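卓上小型アーム 作業前・作業中点検チェックリスト(コメント付き)
対象作業:色別仕分け(トレイからボウルへ)
設置場所:Flenitz棟 卓上作業室
管理番号:2899
記入:Pallavi Malhotra

記入の決まり
判定は「良」「要注意」「否」「対象外」のいずれかで記入する。「要注意」と「否」には必ずコメントを付ける。「否」が一つでもある場合は通電しない。作業中に見つけた場合は停止してから記入する。
コメントは後から読む人が現物を見なくても場所を特定できるように書く。「アーム付近」のような書き方は避け、「手首側サーボの取付ねじ」まで書く。

1. 設置と周囲

1-1 作業台にがたつきがない
判定:良
コメント:四隅を順に押して確認。

1-2 アームの基部が台に固定されている
判定:良
コメント:クランプ2個。片方の締め代が少ないため、次回の配置替えのときに位置をずらす。

1-3 可動範囲の境界が作業者に分かる
判定:要注意
コメント:床側の表示はあるが、卓上側の表示がない。椅子に座った人の手は床の線より内側に入る。卓上にも線を引くこと。

1-4 可動範囲内に飲み物、工具、私物がない
判定:良
コメント:開始前に六角レンチを1本片付けた。工具は使用後すぐSkorkuraの工具箱に戻す。

1-5 非常停止が着席位置から片手で届く
判定:良
コメント:届く。押しボタンの前に書類を置かないこと。6月の点検で同じ指摘があった。

2. 電源と配線

2-1 電源アダプタの定格が機体の指定と一致している
判定:良
コメント:ラベルを照合した。ほかの機体のアダプタと外形が同じなので、外観だけで判断しない。

2-2 電源コードに傷、つぶれ、無理な曲げがない
判定:良

2-3 アームに沿う配線が全姿勢で引っ張られない
判定:要注意
コメント:最も伸ばした姿勢で余裕が少ない。挟み込みはなかった。ケーブルの輪を小さくまとめ直すと余裕がさらに減るので、結束位置の変更はWelimportの担当に相談してから行う。

2-4 コネクタの半差しがない
判定:良
コメント:無通電で全数を指で押して確認。

2-5 延長コードの多段接続をしていない
判定:良

3. アーム本体

3-1 樹脂部品に割れ、白化、層のはがれがない
判定:良
コメント:角穴の隅は割れの起点になりやすいので、ライトを斜めから当てて見る。正面からの目視だけで「良」にしない。

3-2 サーボの取付ねじに緩みがない
判定:良
コメント:手首側の1本を増し締めした。樹脂に直接ねじ込んである箇所は締めすぎると効かなくなる。工具が止まったところでやめる。

3-3 サーボに異音、異臭、異常な発熱がない
判定:良
コメント:無負荷で各軸を往復させて確認。触れて確かめるときは必ず停止後。

3-4 指部の先端に欠け、ばりがない
判定:良
コメント:先端が細い形状なので、清掃布が引っかかったらばりを疑う。

3-5 累計動作回数が点検周期内にある
判定:要注意
コメント:前回の分解点検から3000回を超えた。当室の内規では1000回ごとに簡易点検、3000回で分解点検とする。今回は簡易点検の結果を添えて当日限りの使用とし、翌稼働日までに分解点検を行う。

4. 作業中の確認

把持対象の置き方と指部の動きを、低速運転で確認する。速度を上げるのは4-1から4-5までの判定が済んでからとする。立会者は非常停止に手が届く位置を離れない。
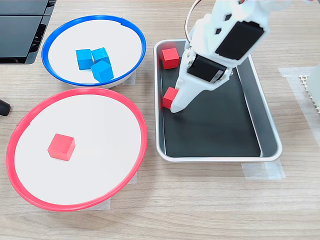
最終更新日:2022年7月8日

4-1 トレイとボウルが作業中にずれない
判定:良
コメント:卓上のトレイ、青縁と赤縁のボウルのそばに半透明のテープが貼ってある。テープは端が浮くと袖や布に引っかかる。開始前に指でなぞり、浮いていれば貼り替える。上から重ね貼りしない。

4-2 指部の先端がトレイの縁や底に強く当たらない
判定:要注意
コメント:トレイは金属の縁があるため、降下位置がずれると先端を縁に打つ。トレイの左側に寄ったブロックを取るときは縁との余裕が小さい。教示点を変えた後は、つかむ前に一度、高さを残した位置で止めて確かめる。

4-3 把持対象が重なったり、縁に押し付けられたりしていない
判定:要注意
コメント:トレイ内の赤いブロックのうち1個は、奥の縁に近い左隅にある。隅の対象は指が両側に入らないことがある。つかみ損ねが2回続いたら自動を止め、停止状態で置き直す。動作中に手で寄せるのは禁止。

4-4 仕分け先の色が作業指示と一致している
判定:良
コメント:青いブロックは青縁、赤いブロックは赤縁。色の対応を変えるときは指示書を先に改訂する。口頭での変更は受け付けない。

4-5 アームの影や反射で対象の見分けが難しくなっていない
判定:良
コメント:黒い底面に赤は見分けやすい。金属の縁と内壁は光を返すので、照明を動かしたら再確認する。

4-6 運転中、可動範囲に手を入れていない
判定:良
コメント:落下物を拾うときも例外としない。停止、表示灯の確認、回収の順に行う。

4-7 立会者が運転内容を把握している
判定:良
コメント:交代時の引き継ぎを口頭だけで済ませた例が6月にあった。引き継ぎ票に署名すること。

5. 異常時の扱い

5-1 停止手順が掲示されている
判定:良
コメント:版は4。旧版が棚の側面に残っていたので外した。

5-2 停止時にアームが自重で下がることを周知している
判定:要注意
コメント:電源を切ると保持力がなくなる。非常停止でも同じ。下に手を置かないという注意書きが掲示にない。次版で追加する。

5-3 再起動の前に原因を記録している
判定:良
コメント:記録欄が「不明」だけのものは受け付けない。不明の場合は、直前の動作、姿勢、負荷の有無を書く。

5-4 復帰後の最初の動作を低速で行っている
判定:良

6. 終業時

6-1 アームを休止姿勢に戻してから電源を切る
判定:良

6-2 ブロックの個数を作業票と照合する
判定:良
コメント:不足があるときは、アーム基部のすき間を先に見る。通電したまま探さない。

6-3 剥がしたテープの糊が台に残っていない
判定:要注意
コメント:手前側に残りあり。溶剤は樹脂部品を傷めるおそれがあるため、アームの近くで使わない。中性洗剤を含ませた布で拭く。

6-4 運転記録が共有フォルダUgwuに保存されている
判定:良
コメント:ファイル名に管理番号が入っていること。

是正事項のまとめ
1-3 卓上側の境界表示を追加。担当:Malhotra。
2-3 結束位置の相談。担当:Welimport窓口。
3-5 分解点検。完了まで翌稼働日以降の使用不可。
4-2、4-3 トレイ左側での降下位置を見直し、低速で再確認。
5-2 掲示の次版に自重降下の注意を追加。
6-3 糊残りの清掃。次の作業開始前まで。

総合判定:条件付き使用可(当日限り)
是正確認欄:未記入
控えは工具箱横のファイルに綴じ、原本は管理番号順に保管する。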